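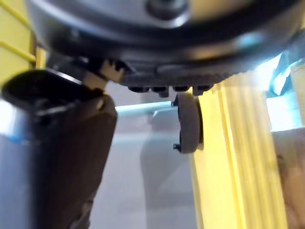 Nendimard is an action film series directed by Junpei Koyama and produced by Matsuda Pictures. It follows two brothers who run a salvage yard in the port town of Ernalley and are drawn into a smuggling case. The third film was released on 6/23/23.

Production

Koyama wrote the first script with Katsuhiko Yokoyama, who also plays the older brother, Widmont. Matsuda Pictures turned down two drafts before agreeing to a small budget. Filming took 62 days, mostly at night, and the harbor chase was shot over seven of them.

The third film had been planned for the previous October. The studio moved it to make room for reshoots of the ending, and Yokoyama complained about the delay in a radio interview. He and Koyama later said they had settled the matter – Yokoyama is credited as a producer on the finished film.

Release and reception

The first film opened in 70 theaters and found most of its audience on home video. Reviewers liked the stunt work but found the plot hard to follow. The second film had a wider release and weaker reviews, with several critics pointing to its length.

A fourth film is in development. Koyama is not expected to direct.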